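Suitcase packers wanted (bring your own opinions about rolling)

Rivthorpe is looking for people to pack suitcases. We mean this literally. You will be given a suitcase, a pile of clothes and a pouch or two, and you will put the second and third things into the first. Then you will close it. If you have ever sat on a bag at 5 a.m. while somebody honked in the driveway, you are overqualified and we'd still like to hear from you.

The study is called Penry, and it asks how ordinary people fill a small hard-shell case when no one is hurrying them. We collected 1,072 packings last year, mostly from folks who fly for work, and they all pack like accountants. We want the rest of you. Stuffers, folders, people who leave a third of the case open for souvenirs and people who have never once found the second sock.
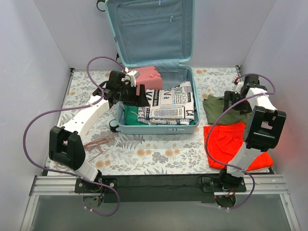 Sessions run 30 minutes and you may do up to 4 of them. Clothes are supplied, clean and in no particular size, so please leave your own at home. You can fold the shirts, roll them or wad them. The only rules are that the lid has to close without swearing (ours is a family building) and that everything on the pile goes in. Pockets in the lid count. Wearing three layers out the door does not.

You should be:

18 or over
Able to lift a packed carry-on onto a table
Free on a weekday evening or a Sunday in March
At peace with strangers looking at your folding

You don't need travel experience. One of our best packers last year hadn't left the county since high school and got a winter coat into a space we had written off.

We pay by gift card at the end of each session. There is coffee, and there are the cookies that go with that kind of coffee. Parking is behind the Stovby building, where the sign says you can't. You can.

After packing, each case gets closed, turned over and tipped about a bit, then opened again so we can see where your things ended up. People find this part either soothing or upsetting. 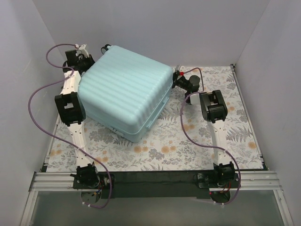
Barry Tapley took part last year and asked us to pass along that he has rolled his shirts for decades, that he was beaten by a teenager who just threw everything in, and that he would like a rematch. He has been given a Sunday slot.

We have room for 400 participants. To sign up, leave your name and a phone number at the Skudex desk on the ground floor, and tell them whether you roll or fold. They don't need to know, but they've started keeping score.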